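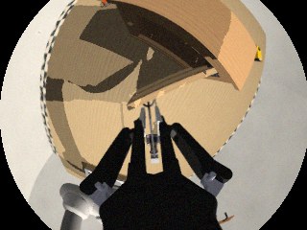

Ticket: Recipe import drops every fraction
Product: Luvix (desktop), library moved over from Ilta
Opened: 2018-12-14
Status: Solved, one leftover question at the bottom

Hi all! I'm putting this in as a ticket but I'm going to keep adding to it as I go, so it'll probably end up more of a diary. Sorry in advance for the length.

I've kept my recipes in Ilta for years and years, and I finally moved the whole pile to Luvix (the shopping list is so much nicer, I'm a convert). There are 841 recipes in there. The import ran without a single complaint and gave me the green check mark, so I went ahead and made my grandmother's molasses cookies from the new copy. The recipe called for "teaspoon cloves" and "1 cups flour." I know that recipe well enough to catch the cloves, but I did put in one cup of flour before I noticed, and it should be 1 1/2. The first tray came out as one large cookie.

So the problem: anything with a fraction has lost it. "1 1/2 cups" turned into "1 cups," and "1/4 teaspoon" turned into just "teaspoon." Whole numbers are fine. Decimals are fine too, like the few recipes I have in grams with 2.5 g of yeast.

What I tried first

Ran the import again into an empty library. Same thing.

Restarted the computer and did it again. Same thing, but at least I got a cup of coffee out of it.

Changed the units setting from US to metric and back. This did nothing to the fractions and it did convert my oven temperatures, so now one lasagna wants to be baked at 544 degrees. I have fixed that one by hand. If you're reading this with the same trouble, please leave the units setting alone!

Typed a fraction straight into a recipe in Luvix. It saved, it showed up, it scaled properly when I doubled the recipe. That made me feel a lot better, because it meant the program can handle fractions just fine and the trouble was somewhere in the moving.

Looking at the export file

I opened the Ilta export in a plain text editor. It's a big file and my editor groaned a bit, but I searched for the molasses cookies and there it was: "1½ cups flour." The fraction was there, only it was the little one-piece character and not a 1, a slash and a 2. I never typed those. Ilta must have been swapping them in for me all this time to make things look pretty.

Next I made a tiny test file with one recipe in it, two lines long. With the little ½ it came into Luvix blank. With 1/2 typed out it came in perfectly. I did a small dance in the kitchen.

The fix, part one

I made a copy of the export file (do this, do this, do this) and used find and replace in the copy. I swapped ½ for a space and then 1/2, and did the same for ¼, ¾, ⅓, ⅔ and ⅛. The space in front matters. I forgot it the first time and got "11/2 cups flour," and Luvix read that as eleven halves, so five and a half cups. Thankfully I was only looking at the screen and had nothing in the bowl yet.

My editor said it made more than 3,000 replacements, so you can see why I wasn't keen on fixing them one at a time.

Imported the copy. Molasses cookies: right. Pie crust: right. Cornbread: right. Hooray!

The fix, part two

Well, nearly hooray. A batch of recipes I'd clipped from the Nisterdale newsletter still had missing amounts. When I looked at those in the file, they had a different slash, a slanty one that sits a bit lower than the one on my keyboard. You can hardly tell by looking. I copied one of them out of the file, pasted it into the find box, put a normal slash in the replace box, and that took care of the whole batch.

Where it stands

I deleted the bad library, imported the cleaned-up file one last time, and spot-checked a good long list of old favorites, mostly baking since that's where a missing quarter teaspoon really hurts. All good. The photos and my star ratings came through too. My notes did as well, including the one on the fruitcake that just says "no."

I made the cookies again from the new copy and they came out as separate cookies.

Leftover question

Anything in the notes field longer than 700 characters seems to get chopped at the end. I only have a few that long (the sourdough one is practically a novel) and I've pasted those back in from the old file. They stay put once they're pasted, so I think it's only the import that has the limit. Is there a setting for that, or should I open a separate ticket?

Also, could the import show a warning when it meets a character it can't read? A green check mark on a recipe with no amounts in it is a bit cheerful for my taste.

Added later: somebody on the Yin message board had the same thing happen with degree signs. I checked mine and they're okay, but have a look at yours if you have a lot of candy recipes. I've still got both versions of my test file, so tell me where to send them and I'll pass them along.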